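**The long simmer**

*Kurtuluş, 2/5/21*

Ilgın Değirmenci has been making the same pot of beans since December. She would like it understood that these are different beans each time. The recipe, however, has not moved an inch, and neither has her opinion of people who salt at the start.

I had come to ask her about slow cooking, a subject on which everyone I know has lately become an expert. Last spring it was bread. By autumn my friends had let their starters die quietly at the back of the fridge and moved on to things that take all day in a pot: stock, chickpeas, shin of beef, a cabbage dish from a magazine that made one stairwell smell like a wet dog for a week. We're all at home, the thinking goes, so we may as well be at home near something bubbling.

Değirmenci was at home near something bubbling long before it was fashionable. She ran the kitchen at Dimo, a lunch place with 11 tables and one soup, until she retired, and she still cooks as though a party of plasterers might walk in at noon. She won't give quantities. Asked how much water, she held her hand sideways against the air and said "this". Asked how long, she looked at me with real pity.

"Until they're done," she said. "Do you need the beans to phone you?"

Her neighbour Beril Ağca takes the opposite view. Ağca used to do the accounts for Tromico, an importer of kitchen goods, and she approaches a stew as she would a set of invoices. She has a notebook. In it are 701 numbered entries, each a dinner, each with a start time, a finish time and a verdict. Number 6 says only "No". Number 412, a lamb and quince affair, has been underlined twice and then, at some later date, crossed out. She wouldn't be drawn on it.

The two women have disagreed about lids for nearly 5 years. Değirmenci keeps hers slightly open, propped on a spoon, and says a closed pot sulks. Ağca keeps hers firmly shut and says an open pot is a way of heating the ceiling. Each has tasted the other's beans and found them, in Değirmenci's word, "edible" and, in Ağca's, "brave".

I tried both methods at home over a fortnight, with the sort of rigour you'd expect from someone who also had to answer emails. The open pot gave me a thicker sauce and a sticky hob. The shut pot gave me softer beans and a good deal more liquid, which I then boiled away with the lid off, so I suppose I ended up on the fence with a spoon in my hand. My husband said they tasted the same. He has been asked to stay out of the article.

Then there is the matter of looking. Ağca allows herself one inspection an hour and writes it down. Değirmenci looks whenever she likes, stirs, mutters, adds a splash from the kettle and looks again. 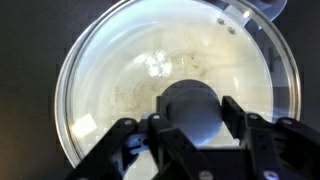
Does it matter if you keep lifting the lid?

Less than people fear: each peek lets out some steam and heat, so the pot takes a little longer, and you may need to top up the water.

Ağca, told this, said a little longer was precisely her point and opened the notebook to show me. Değirmenci said she wasn't catching a train.

The one thing they share is the pot itself, or at least the make. Both own a Rirnberg, bought years ago in the same shop on the same afternoon, the second purchase having followed the first by a matter of minutes. Who bought first is disputed. I was given two full accounts of that afternoon, with weather, and in one of them it was snowing.

I left with a tub of beans from each flat and instructions from both cooks to throw the other one away. They're in my freezer, unlabelled, and I've already forgotten which is which.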